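**How do you buy a robot? (And what does it cost??)**

Say your school wants a robot arm. You can't just pop to the shops. Someone has to sit down and make a plan - a budget. A budget is a list of what you need, what it costs, and how much money you've got. Same as pocket money, only bigger.

First question. What's the job? Our one is shelf stuff. Cereal boxes, juice boxes. Pick up, put down, don't squash.
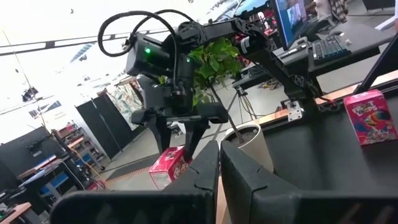 Anong Boonchu wrote in to ask why you wouldn't just buy the biggest, strongest arm and be done with it. Her cousin's class did that with a printer and then couldn't afford the ink.

Good point about the ink! Big arms cost more, need a stronger table and use more electricity. A box of cereal is light. So a small arm will do. Save the money for the bits people forget.

**The bits people forget**

- fingers (grippers) - they wear out, so get spares
- cables, lots
- somthing solid to bolt the arm to
- lights and cameras
- a person's time to set it all up

Then the things to practise on. Real boxes from a real shop. Cheap, but still on the list! Froot Loops and Corn Pops are nice and bright.
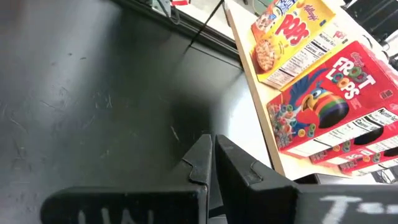

*Reading time: 2 minutes*

Now some sums. Pretend you have 2,740 pounds. The arm from a shop called Nerell is 2,000. Take it away and you've got 740 left. Sounds loads. But a company called Zanness wants 47 pounds for each pair of spare fingers, and you want 8 pairs. That's 376. So now it's 364, and you haven't bought one cable yet. See how quick it goes?

Do the sum on paper. Then do it again, becuase everyone gets it wrong once.

**One arm or more?**

Depends on the job. One arm can pick up a box fine. Two can share a table, but they mustn't bump, so someone has to plan where each one goes. More arms, more planning, more spares. Ask for a price for one, and a price for two, and put them side by side.
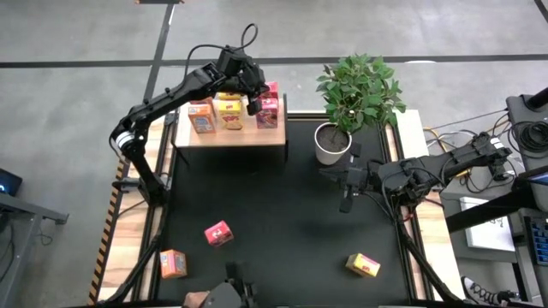
*Juice boxes, a plant and more than one arm at the table.*

Last job - get more than one price. That's called a quote. Ask Nerell, ask Grasso, ask Pustari. Ask them all the same questions:

- How long till it comes?
- Who fixes it if it breaks?
- Are the cables in the price or extra?

The cheapest one isn't always the cheapest. If it comes with no cables and no help, you pay for those later.

Words to know: **budget** (your money plan), **quote** (a price someone offers you), **spares** (extra parts for later).

Your turn. You've got 364 pounds left. Write down what you'd buy next, and what can wait till June.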